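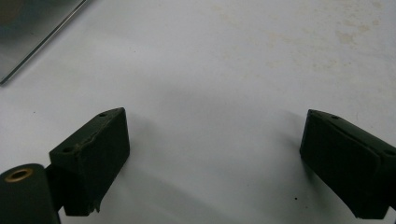
How do I get a wobbly second-hand table to stop wobbling without making it worse?

Posted by Bultinach, a Thursday in March
Filed under: Furniture, Floors and Other Grievances

I bought a kitchen table from a man who described it as "solid". It is solid in the sense that it isn't a gas. Put an elbow on the near corner and the far corner comes up to say hello, and whatever was in your mug goes over the side.

So far I have tried the following. A folded beer mat, which worked until I swept the floor. A different folded beer mat. Those little felt discs, stacked three deep, which slid apart like a dropped pack of cards. Then I lost patience, turned the table over and took a sliver off what I had decided was the longest leg. It now wobbles in a different direction. My partner has asked me to put the saw back in the shed and to think about what I've done.

The house is old and the kitchen floor is quarry tile, laid by somebody who was either in a hurry or at sea. The legs bolt on at the corners with a sort of metal bracket, one bolt each. The table cost me £100 and I would like to get at least one level breakfast out of it before I give up and eat standing.

What I want to know is: how do you work out which leg is the guilty one, and having found it, do you add to the short one or cut the long ones? And is there any way of telling whether it's the table or the floor? I have a spirit level, but it and I disagree about most things.

Ní Mhurchú

Put the saw back in the shed is good advice and I'd add a padlock.

First thing is to find out whether you have a table problem or a floor problem, and you can do that without the spirit level. Mark one leg with a bit of masking tape. Stand the table where it normally lives and see which pair of corners it rocks across. Now turn the whole table a quarter turn on the same spot and try again. If the rock goes round with the table, so that the taped leg is still one of the ones lifting, it's mostly the table. If the rock stays put and a different pair of legs lifts over the same bit of tile, it's mostly the floor. In a house like yours I'd put money on both, but one is usually worse.

While you're turning it, stop at every few degrees and press the corners. On a floor that's uneven in a gentle way, four equal legs will very often find a place where all of them sit down. There's some proper mathematics behind it which my brother-in-law explained to me at a wedding and which I was in no condition to retain. The trouble is that yours is a kitchen table and not a round one in a café, so the happy position may well leave it pointing at the fridge at an angle. You might get lucky with a nudge of an inch or two, though. Also tiles have edges, and a leg that's half on a lip will rock whatever you do, so look at where the feet are landing before you blame anything.

Second thing, and I should have said it first: tighten the bolts. One bolt per leg through a corner bracket is exactly the sort of arrangement that works loose over the years, and a loose leg will feel just like a short leg. Turn the table upside down on a blanket. Grab each leg near the foot and waggle it. If it moves at the corner, do up the nut, and keep going round all four a bit at a time, because doing one up hard pulls the others about. If the nut tightens and the leg still shifts, the screws holding the bracket to the rails have probably chewed out their holes. Glue and matchsticks (heads off, please) packed into the holes, leave overnight, trim flush, put the screws back in.

Only when all four legs are firm is it worth measuring anything. You may have sawn a perfectly innocent leg. I'm sorry.

On your other question, always add to the short one. Cutting is a one-way street, and every table in the world that comes up to your shins started life as a dining table owned by someone with a saw and a theory. To find out how much to add, get it rocking, then slide bits of card under the raised foot until the table goes quiet. Pinch the stack together, and that's the thickness you want. Cut a piece of something hard to match, cork tile or a scrap of thin wood, a shade smaller than the foot so it doesn't show, and glue it on. Felt goes on after that, if you want felt. Felt is for not scratching the floor. It was never meant to hold anything up.

Clidine

just get adjustable feet. you drill a hole up the bottom of each leg, tap in the threaded insert, screw the foot in, and turn it till it stops rocking. did mine years ago and never thought about it again. they come in packs and most hardware shops will have them

make sure the hole is straight. mine wasn't on one leg and it looks like it's wearing a slipper

Konrad Jakubowski

Both of the above are right, and Clidine's slipper is a fair warning. I repaired furniture for a living until my knees resigned, so a few additions.

If you fit adjustable feet, drill a small pilot hole first and then open it up to size, and wrap the end of the leg tightly with tape while you do it. Old legs like to split along the grain, and they wait until the third one to do it, when you have become confident. M6 feet are fine for a side table. For a kitchen table that people lean on and drag about I would go up a size. Wind them nearly all the way in before you start adjusting, set the table down, and wind out only the ones that need it. A foot left standing well out on its thread will bend the first time somebody shoves the table sideways, and in a kitchen somebody will.

Check the top as well. It does not come up often, but a top that has warped and been screwed down hard to the frame can drag the frame into a twist, and then all four legs can be the same length to a hair and still only three touch the floor. Slacken the screws that hold the top on, give it a thump with the heel of your hand, and see if the wobble changes. If it does, that is your villain, and the answer is slotted brackets that let the top move a little.

As for the leg you shortened, do not cut the other three to match. I know you are thinking about it. People brought me the results of that idea all the time, and one gentleman had got his down to a height suitable for a large dog. Glue a slip on the bottom of the one you cut, with the grain running roughly the same way as the leg if you can manage it, and sand a small bevel round the edge so that it doesn't catch on the tiles.

And do not trust the spirit level for this. It will tell you whether the table is level, and you asked about whether it is steady. In an old kitchen you can have one of those quite easily. Having both means adjustable feet, or a new floor.

Bultinach

Update from the original complainer. Two of the four bolts were finger loose and a third was there in spirit only. Tightened the lot on a blanket as instructed, and most of the wobble went. So yes, I sawed an innocent leg.

Did the quarter turn test on what was left, and the remaining rock stayed with the floor. Currently the table is shunted slightly towards the window with a sliver of cork glued under the leg I wronged, and I have had two cups of tea at it and kept all of both. The table is not parallel with the wall. My partner noticed at once and has said nothing, in quite a loud way.

I've bought the adjustable feet anyway. They are in the drawer with the beer mats.

We use cookies to remember your settings and to count visits. By carrying on you accept this. Manage choices

Contact us | House rules | © Udari Community Help | Back to top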